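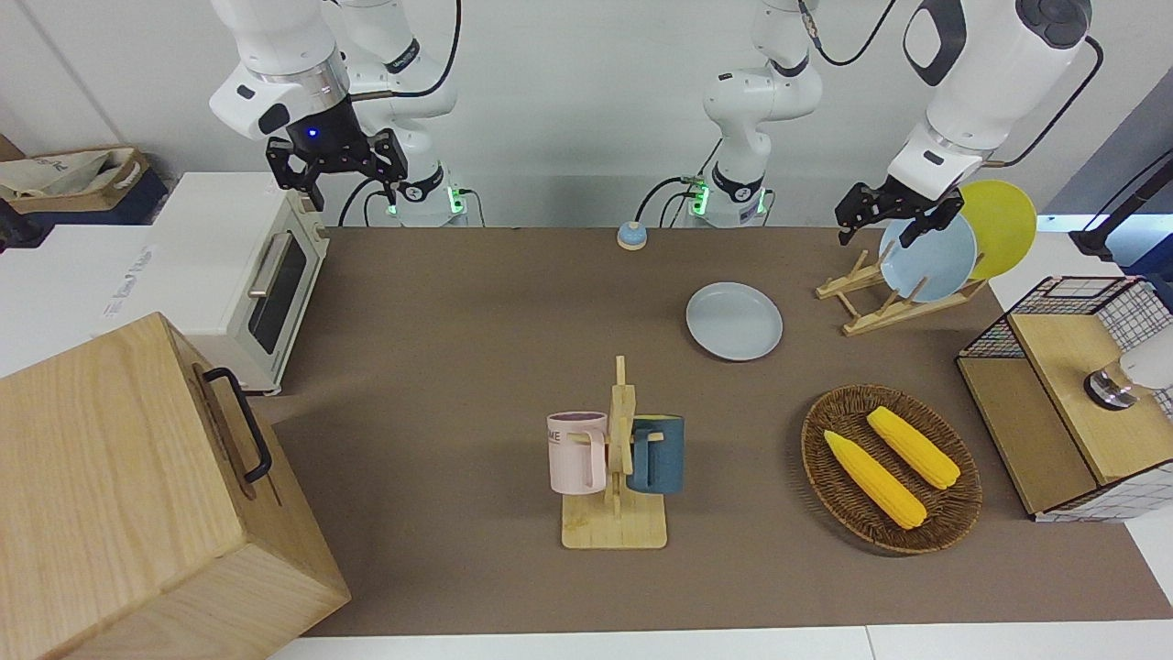
Fig. 1. The toaster oven station: oven on the left, light blue plate, brown mat, bags in the woven tray.

Studia Countertop Snacks, data card

Version date: June 14, 2025
Maintained by: Dresmont

What's in it

2743 short recordings of a toaster oven and the things that end up near one. The oven is white, sits at an angle, and has a bar handle and a dark window. Most of the plot concerns the door.

The recordings are sorted into 5 activities:

open_door
close_door
plate_to_oven
oven_to_plate
clear_mat

clear_mat is the least glamorous and the most often requested.

Layout

Each activity has its own folder. Inside are the recordings, a notes file and a labels file. Notes are free text and vary with the mood of whoever wrote them. "Fine" is a complete note. So is "plate again."

Held out for testing: 134 recordings, listed in heldout.txt. Please leave them alone until you need them.

Known problems

20 recordings from March have the open and close labels swapped. They are listed in swapped.txt and will be fixed in the next version, as promised in the last one.

"Tray" in the labels means the woven one with the packaging bags in it. The oven's own tray is "rack", even when it is plainly a tray.

No food was rated for taste. Please stop asking.

Use

Free for teaching and research. Credit Studia and say which version you used.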